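Laundry as a Measure: A Conversation with Liette Doucette on Household Machines
Endatby Institute, Occasional Interviews
2020-04-21

The question of when a machine will be able to take over ordinary housework has been put to Liette Doucette many times, and she answers it with some patience. She directs the domestic tasks program at the Endatby Institute, which studies how chores are carried out in lived-in homes and what a robot would have to know in order to do them. She was interviewed by Clifford McIntyre for this series. The conversation lasted two hours and has been shortened.

Ms. Doucette began with the distinction she considers most important. A task that is performed at a fixed station, with the same part arriving in the same position, has been within the reach of machines for decades. A household offers almost none of those conditions. "People see a robot weld a car door and conclude that a shirt must be easy," she said. "The car door is stiff. It has the same shape when you pick it up as it had when you put it down. A shirt has a new shape every time you touch it."

The Institute's present work concerns the folding of laundry on beds, with a pair of fingers in each hand in place of the full human hand. The program began in January with towels and moved to clothing sooner than had been planned.

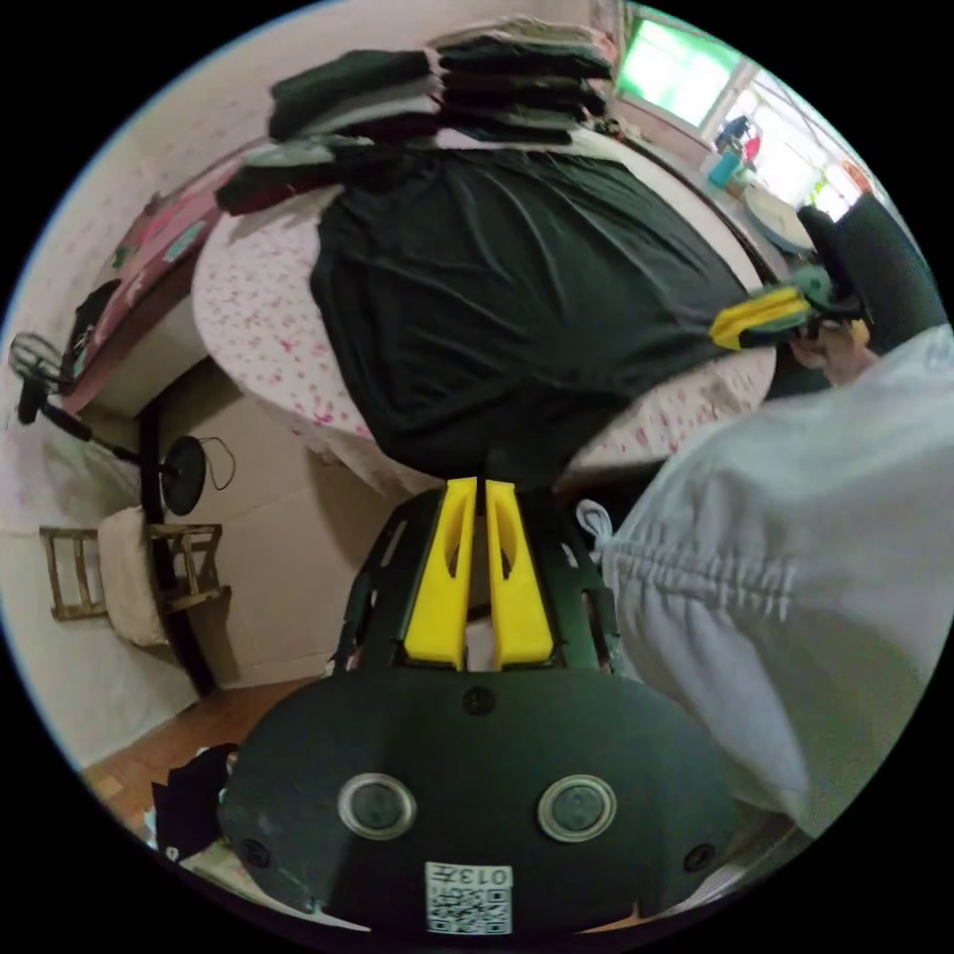
"We had assumed that the folding itself would be the hard part," Ms. Doucette continued. "Much of the difficulty comes before the first fold. A person flattens a garment, finds the hem, decides which way is up and makes two or three small corrections, all without being aware of it. If you ask her afterward what she did, she will tell you that she folded it."

Dark clothing receives particular attention in the program. On a black garment the seams, the pockets and the edge of a sleeve lying across the front all have nearly the same appearance to a camera. Ms. Doucette noted that early trials by her group, conducted with light cotton only, had given a picture that was too favorable. Of 300 attempts at locating a collar, the software succeeded in 251. The same software was then tried on dark items, and the results were poor enough that the group chose to rebuild its set of examples before going further.

She was asked whether a purpose-built folding table would solve the matter. Her reply was that it would solve a different matter. Commercial laundries already use flat, well-lit surfaces and feed their linen by hand into machines that do the rest. The Fortin laundry, which the Institute visited last year, handles sheets in this manner and employs people for everything that is not a sheet.
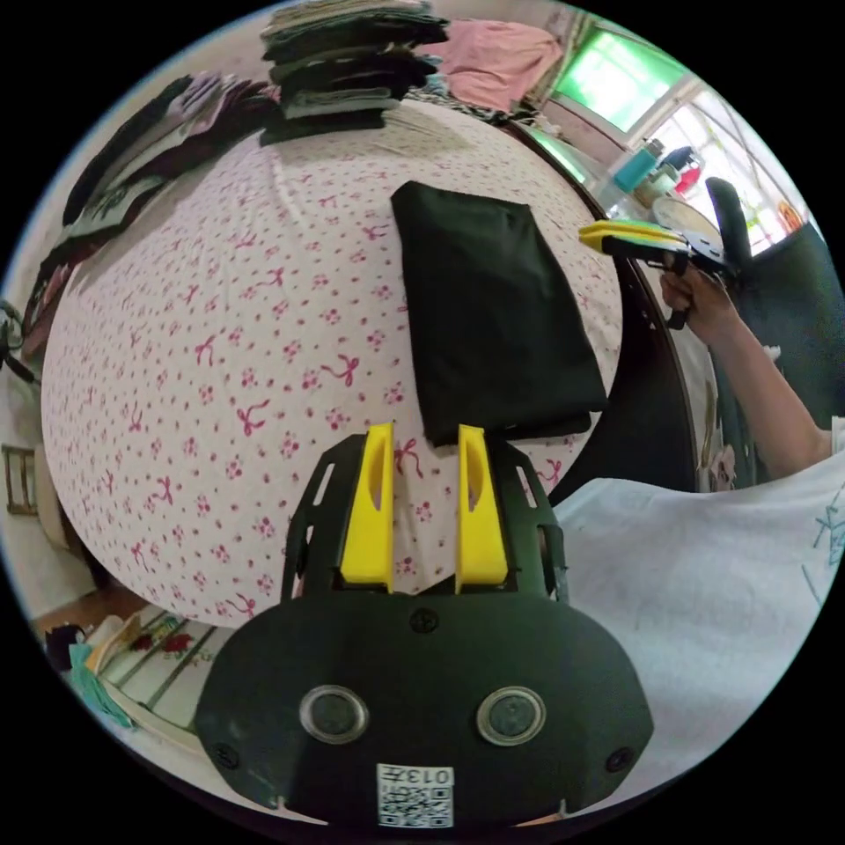
The Institute has therefore chosen to work on the surfaces that households use. A mattress gives under pressure, so that a finger pressing down to catch the edge of a cloth may push the cloth away from itself. A printed sheet, such as one covered with small bows and flowers, presents the software with hundreds of edges that have nothing to do with the laundry. Space is a further consideration, as the finished stack commonly shares the bed with the work still to be done. "A system that needs a bare gray table has not been tested for the home," Ms. Doucette said.

Mr. McIntyre then raised the subject of commercial claims. The Tristetti company has shown a folding cabinet at trade events, and several newspapers have described it as the end of a chore. Ms. Doucette declined to comment on any single product. She observed in general terms that a cabinet into which a person must clip each item, one after another, the right way around, leaves a considerable share of the chore with the person.

The speed of the work was discussed at some length. In the Institute's trials the slowest complete fold of a long garment took 847 seconds, including a restart. Ms. Doucette does not regard this figure as discouraging. A machine that worked through a basket overnight could be slow and still be of use, provided that it did not need to be watched. It is the need for watching that concerns her - a device that drops one item in ten onto the floor and then continues has to be supervised, and the supervisor might as well fold.

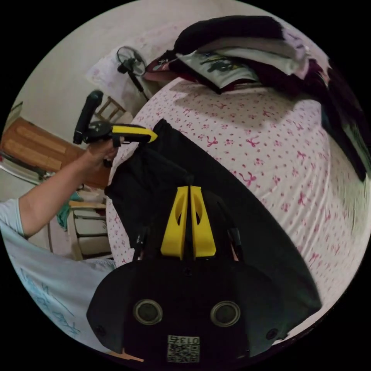
McIntyre objected that this standard was stricter than the one applied to people, since most households tolerate a badly folded shirt and many do not fold at all. He asked whether the Institute was holding machines to a rule that no family would recognize.

Ms. Doucette accepted part of the criticism. The program had at first scored each fold against a template, with points taken away for a crooked edge. That method has been dropped. Folds are now judged on whether the item can be lifted, carried to a shelf and stacked without coming apart. "It is a more generous test, and also a more honest one," she said. "An untidy fold that survives the trip to the closet is a good fold."

On the matter of two-handed work she was more cautious. Large garments generally require one hand to hold while the other moves, and the holding hand has the less appreciated role. It must keep tension without dragging, and it must let go at the correct moment. People shift between the two roles continually, often in the middle of a fold. The program's written instructions for demonstrators formerly assigned the left hand to holding and the right hand to moving. The rule was withdrawn when it became clear that the demonstrators could follow it only by working unnaturally.

The conversation turned to shops and stockrooms, where the Institute maintains a smaller line of inquiry at a clothing warehouse in Grodivport. Conditions there are easier in certain respects. The garments arrive new, the sizes are known and the lighting does not change. Returned items are another matter, and they resemble household laundry in nearly every way that counts: inside out, half buttoned, knotted together. The warehouse has automated its shelving and its labeling. Returns are still sorted and refolded by hand. 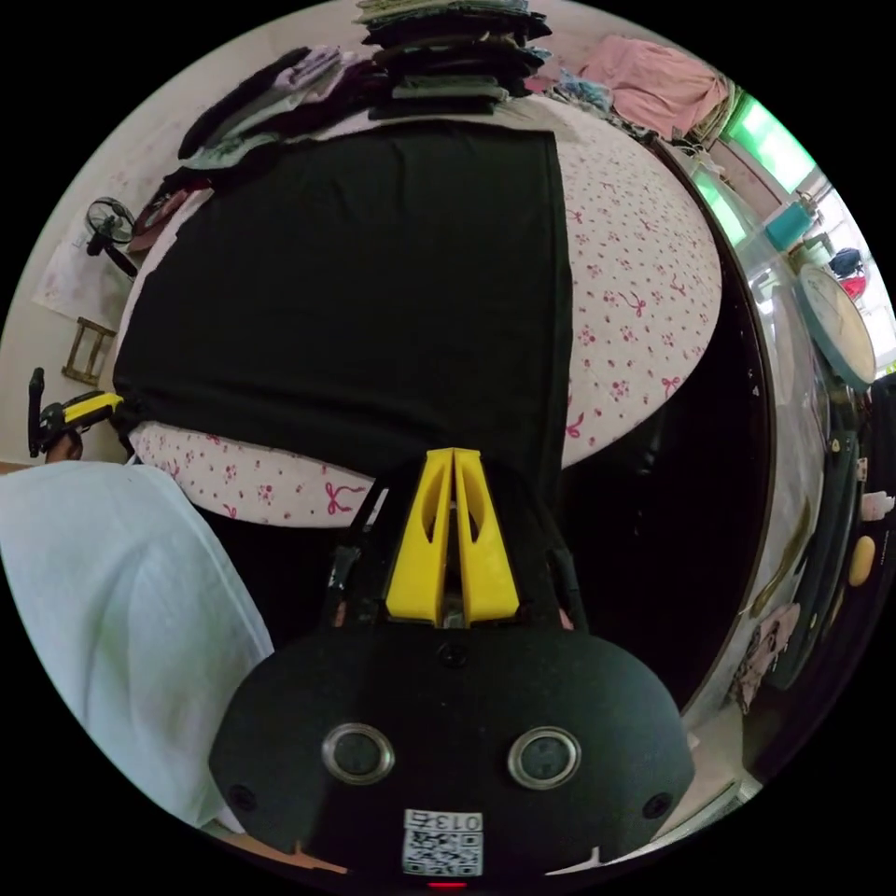

According to McIntyre, readers of the series had written to ask for a date, and he put it to her that a research body supported by public money owed them at least an estimate.

Ms. Doucette would not give a year. She was willing to give an order. Towels and other flat rectangles will come first, followed by T-shirts and trousers of ordinary cut. Fitted sheets, children's clothing with straps and anything with a loose lining will come considerably later. She expects that a machine of limited ability will be sold before a machine of general ability exists, and she advises buyers to ask what the machine does with an item it does not recognize. Setting it aside is an acceptable answer.

Asked finally who folds the laundry in her own home, Ms. Doucette replied that she does, in the evening, and that she has no plans to change the arrangement at present.

Correspondence regarding this interview may be addressed to the Institute's publications office. The next interview in the series will consider dishwashing and the handling of glass.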